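Prosix tries two hand-held grippers side by side

The group at Prosix has been using the same hand-held gripper since last October, and by spring the complaints were piling up. The trigger was stiff, the fingers slipped on anything thin, and the camera mount had to be tightened after every long session. Katalin Pap, who runs the home tasks work, asked for a proper comparison before any more of them were ordered.

Two models went into the trial. One is the tool everyone already knows, built in the workshop at Tirnlow. The other comes from Follex and weighs 145 grams less. Both are held in the hand, both carry a camera that looks out past the fingers, and both record to the same controller box, so the files can be laid next to each other without any conversion.

The tests were done in ordinary homes. Earlier trials used a lab bench with a plain gray mat, and the results were too good. A bench has even light and nothing in the way. A living room has rugs, cables, remotes, low furniture and a window that throws sun across the floor for half the afternoon.
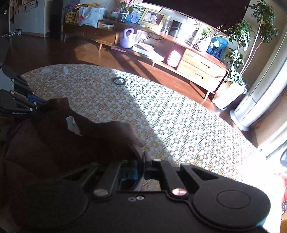

Each person worked through 14 tasks with one tool, took a break, and then did the same 14 with the other. Half of them started with the Tirnlow model and half with the Follex. The tasks were things like picking up a sock, closing a drawer, moving a cup from one shelf to another and lifting a coin off a hard floor. Each attempt was scored as done, done with a second try, or not done. In total there were 198 attempts that could be used. A few more were thrown out over recording faults.

The Follex did better on small and thin objects. Its finger strips are softer and they close flat, and the coin task went from a near certain failure to a fairly routine one. People also said their wrists were less tired at the end.

The Tirnlow tool held on to heavier things more reliably. With a full water bottle the lighter gripper tended to twist in the hand, and two people switched to holding it with both hands, which the task rules don't allow. The older linkage is also easier to fix. A loose arm can be tightened with one screwdriver in a minute or so. On the Follex the whole front has to come off.

There was less to separate the cameras than expected. Both struggled when the tool moved from shade into direct sun, and both took a moment to settle. Attila Oláh went through the recordings and found that fixing the exposure by hand helped in bright rooms but made the darker corners close to useless. For now he recommends leaving it on automatic and cutting the first second after a big change in light.

Gloves turned out to matter as well. Bulky ones got in the way of the trigger on both tools - more so on the Follex, where the opening is narrow. Thin knit gloves were fine. The setup sheet has been changed to say so.

Price will play a part in the decision. The quote from Follex comes to 3,000 euros for the first set, with spare finger strips included. The Tirnlow tools cost less to make but take up workshop time, and the workshop is already behind on the arm mounts for the Szűcs project.

Katalin's plan is to keep both for the time being. The Follex will be used for tabletop and small object tasks, and the Tirnlow model for kitchens and anything with weight. A third option, putting the softer strips on the Tirnlow fingers, is being tried now. The first pair needed some filing at the base to fit.

Anyone who wants to borrow either tool should write to Attila and say which tasks it is for. Please return them with the battery charged and the finger pins checked.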